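Project Zirnutar: a two-armed table clearer
Final report, workshop build module

1. What we set out to do

The aim was to get a pair of robot arms to tidy a table with a dustpan, a brush and two lined bins. A child of four can do this. We had a whole term and a budget of 1,000 pounds, a sum that would not keep most children of four in snacks.

We built in the shared workshop at Sullum, where bench space goes to whoever arrives first on a Friday and refuses to leave.

2. Method

The arms were already there and worked, so we concentrated on the parts that didn't. Our control program, Kiltorix, records a person guiding the arms through the job and then tries to copy it. We recorded 383 runs. A good many feature a gripper closing with great confidence on air.

The mess was made of sponges and baked goods. We had planned to use wooden blocks, but blocks don't shed crumbs, and crumbs were the point. The brown mat went down in week two, after we found that a pale dustpan on a white table is very hard for a camera to find.

3. Problems

The dustpan handle was the worst of it. Gripped too high, the pan tips and gives back everything it has collected. Gripped too low, the fingers scrape the mat. Holding the handle upright gave the best results, though it looks like someone carrying a dead fish.

The bin liners came second. They change shape whenever anything brushes past, so Kiltorix never saw the same bin twice. Cable routing came third and we would rather not discuss it.

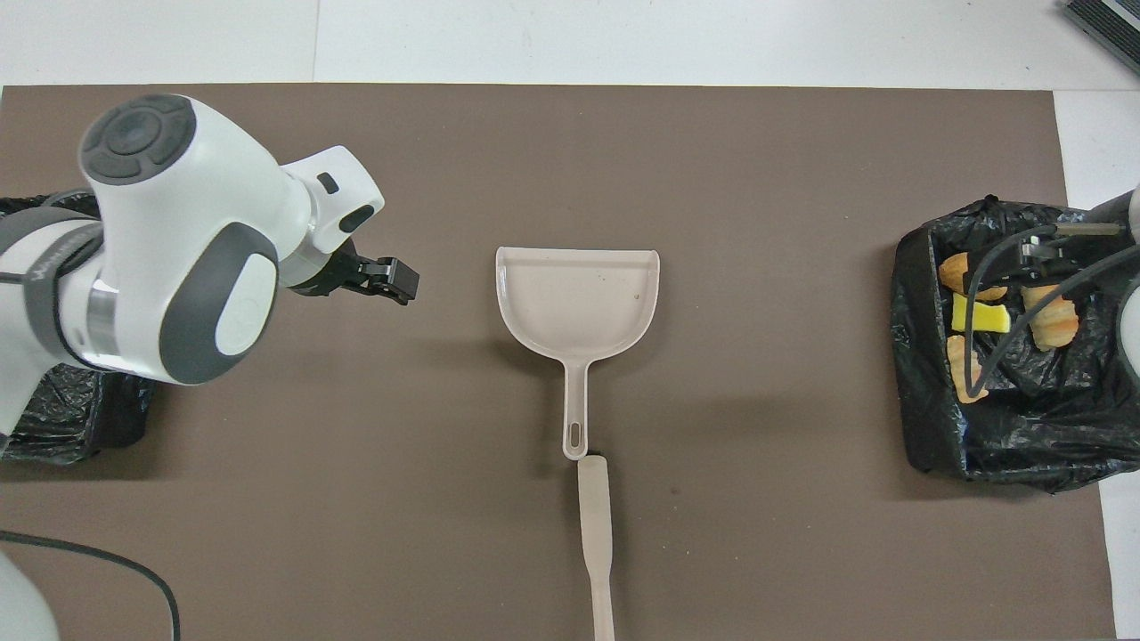
Dustpan work at the bench, with the lined bins at either side.

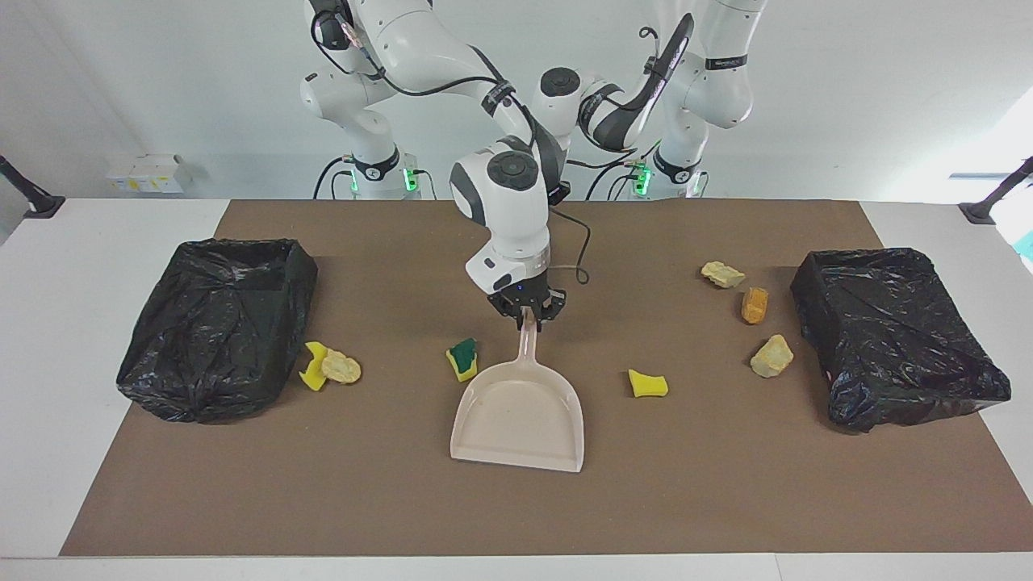 4. Feedback

Bachmann read the draft and wrote that the section on liners was too kind to us: "You could have clipped the bags down in the first week and spent the time on the brush, which barely gets a mention. I'd also like to know how many of the failed runs were the grip and how many were the camera. If you don't know, say so in the report."

We don't know. The logs only record that a run failed. Clips are on order.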